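Review of the Skirnau hardwax oil, second edition of the can, tested on an oval wooden table and on offcuts.

## What it is

Skirnau is a one-coat hardwax oil for interior furniture. It comes in clear matte, clear satin, and a tint called Berent, named after the pigment supplier. I bought the clear satin. The can is metal with a pry lid, and the lid reseals properly if the rim is wiped first. The older can had a screw cap that glued itself shut after the second opening, so this is an improvement.

The label asks for bare wood sanded to 120 or 150 grit, one thin coat, and removal of all excess within 20 minutes. Full cure is given as 7 days. Both numbers matter, and I will come back to the first one.

## Application

I used a white nylon pad by hand. A machine pad spreads the oil faster but throws it off the edge on curved work. The product is thick when cold. At room temperature it moves like warm honey and a small puddle goes a long way.

The wipe-off is where most people will get into trouble. At 20 minutes the remaining oil was already dragging on the cloth, and on the second test board I had to add fresh oil to loosen it. Work in sections and start wiping at 15. Old cotton sheets left lint in the surface. Plastness shop towels did not, and I went through a lot of them. Oily towels should be laid flat outdoors to dry before they go in any bin — they can heat up on their own when wadded. 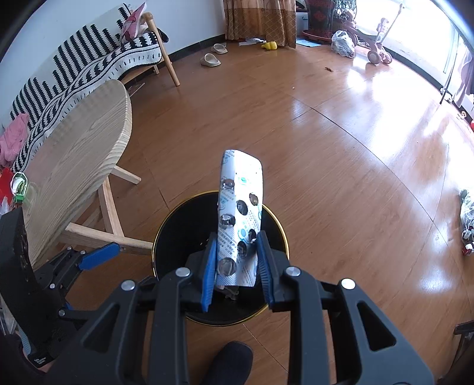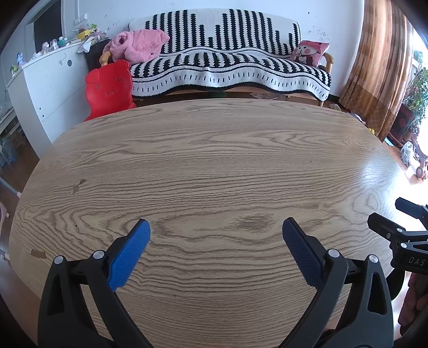
Sheen is the hardest property to judge in a review, and it depends heavily on the lighting. Satin from Skirnau sits between the satin and the semi-gloss of the Cai product I used before it. On a broad top, check it from more than one side. The right-hand side of the oval table shows a bright, bluish-white reflection that hides the grain, while the loops near the center can be read without trouble. Any wipe-off streaks would be easiest to find by walking a strong light across an area like that at a low angle.

## Repairs

No oil will fix missing material. Chips and patches have to be filled or sanded out first, and a filler that looks right dry may turn darker or lighter under the finish. Test it on scrap. I tried 3 fillers on offcuts and only the hard wax stick stayed close to the surrounding color. The two water-based fillers came up pale and chalky after curing.

Spot repair of the finish itself is good. I scuffed a palm-sized area of a cured board with a gray pad, rubbed in a few drops, and buffed. The border was invisible after two days. With a film finish such as polyurethane, the same job usually means recoating the whole panel.

## Durability

Ruoxi Zou lent me the abrasion rig from her shop, and I ran one cured board to 2000 strokes with a loaded felt block. The sheen went up slightly in the track. There was no bare wood. Water left standing overnight made a faint ring that faded by noon. Red wine left overnight did not fade and needed the spot repair described above. Hot mugs left no mark after full cure, but a board tested on day 3 did take a ring, so the cure time on the label should be respected.

## Complaints

- The small can costs far too much per ounce compared with the large one.
- The smell is mild during application and stronger the next morning.
- The label does not say how long an opened can keeps. Mine had a skin on top after two months.
- The included stir stick is too short to reach the bottom without getting oil on your fingers.

## Verdict

Good finish, short working window, easy repairs. For a large table I would have a second person wiping while the first applies. For anything smaller, one person can manage it. I will buy the large can in December when the current one is empty.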